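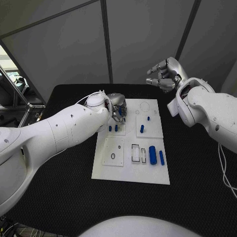 Jintana Chareonsuk has been writing planning software for two-handed robots at Rolus for long enough to be wary of anyone who says it is nearly finished. I went to see her because Rolus had been telling people, me included, that its new planner could put small parts into holes "without being taught each one". I have heard that sentence from other companies. I told her so before I had my coat off.

"I didn't write the sentence," she said.

She did write a good deal of the planner. It takes a guess at where each part is, a model of the board the part belongs on, and a list of things the two arms must not do, such as hit each other. Out comes a path for each arm and a set of finger positions. A separate piece of code, which belongs to her colleague Bart Baert, then follows the path and decides when to stop pushing.

I asked what share of the credit goes to each. She thought Bart would say most of it was his. Bart, at the next desk, agreed without looking up.

The figure Rolus likes to quote comes from 400 attempts with pegs. In the write-up I was sent, 114 of those are marked "excluded". That is more than a quarter, and I wanted to know what had happened to them.

"Most were perception," Chareonsuk said. "The software had the peg in the wrong place, so the planner was handed a problem that didn't exist. If you want to know how good the planner is, you leave those out."

And if I want to know how good the robot is?

"Then you put them back in. I'd put them back in. I argued for both numbers."

Only one of them got into the brochure. She didn't want to say who had decided that, and I didn't press her.

The errors she means are small. Baert says the position estimate can be out by 3 millimetres when the fingers hide part of the peg, and the fingers always hide part of the peg. "You pick it up and you lose sight of the thing you care about," he said. His code makes up for some of this by feeling its way, moving the peg in a small spiral until the force drops. I said that sounded like what I do with a door key in the dark. He said it was slower than that.

My other doubt was the second arm. A great deal of money goes into giving these machines two of them, and in a lot of the footage I get sent one works while the other waits. Chareonsuk was frank about it. The planner treats an idle arm as an obstacle and parks it somewhere safe, and it will choose to do so whenever a job can be done with one hand. Asking for both at once makes planning much slower, up to 10 seconds for a single move on a bad day.

"People watching think it's broken," she said. "It's searching. Sometimes it searches and then gives up, and I suppose that is broken."

Does she think the approach is right? She took a while over that. Sunee Jitpraphai, who runs testing at the Kasdale site, wants to drop much of the planning and train the motions from recorded human ones. Chareonsuk has seen the early results and calls them "annoyingly smooth". She also says that when a trained motion goes wrong, there is no line in a log she can point to.

"With mine I can tell you exactly why it failed," she said.

I pointed out that a customer might prefer it not to fail. She laughed, and Baert did look up at that.

The next round of tests is due in March, with boards the planner has not been given a model of beforehand. I asked whether the excluded attempts would be printed this time. She has asked for it in writing and is waiting for a reply.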